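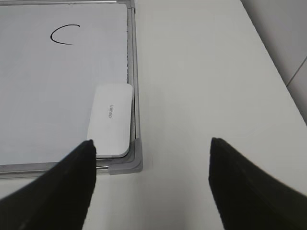

How Students Share Notes: Our Project at Prultcombe

By Cadi Rowlands and Quentin Delorme

When we started this project in August we thought we would be done in a couple of weeks, and we were very wrong about that (but we had a lovely time!). Our question was a simple one: do students at Prultcombe learn more when they write up their notes with a partner?

We asked 50 students to read the same 800 words on the history of the Grurau canal. Half of them worked alone and half worked in pairs, and everyone had 20 minutes to make notes before taking a short quiz. Ms. Cordier was kind enough to let us use her lunch hour for it. 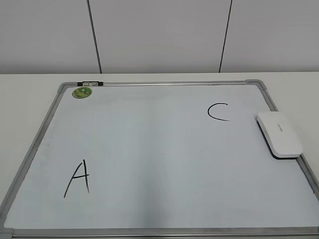

Figure 1. Whiteboard on a white table.

The pairs scored 2 points higher on average, though we should say that a few of the pairs were already good friends and talked the whole way through. Quentin thinks the talking is what helped, and I am still not so sure, so we would love to run it again with partners picked at random. We would also make the quiz longer, as several people finished it before we had even sat down.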